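Mar 7, 2023

Intan Tarigan has sold small household things from the same narrow shop for over 50 years, if we include the years when her mother stood behind the counter. The shop is called Plamby. I visited her in the morning, before the first customers, and she gave me tea and the only chair.

"My mother chose the name because it was short and the sign painter asked money for each letter," she told me. She laughed, but then she became serious about the sign. It was repainted last June, and she still thinks the blue is wrong.

I asked what people buy now. "The same as before. Brushes, combs, cups for the desk, soap dishes. They come for one thing and they talk for half an hour."

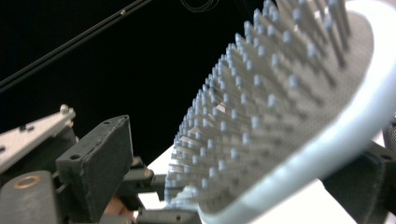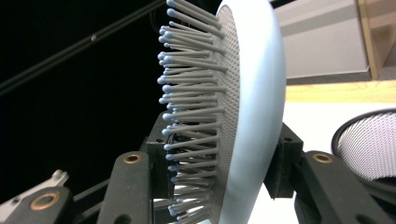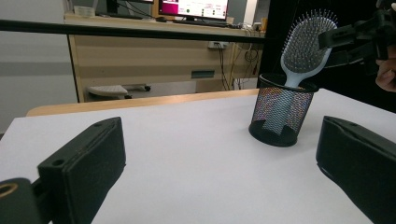 *Photos: Florante Lagman. First and second, a paddle hairbrush; third, a wire-mesh pencil cup.*

The rent is her biggest worry. The building was sold in the winter, and the new owner wrote to all the shops on the street. Mrs. Tarigan keeps the letter under the cash box. "I have read it many times. My niece Chiharu read it also, and she understood it differently from me."

Would she move to a bigger place? She shook her head before I finished. "I know where everything is here. When the light goes out, I can still find you a comb."

At this moment a man came in and asked for shoelaces, and she went to look for the brown ones.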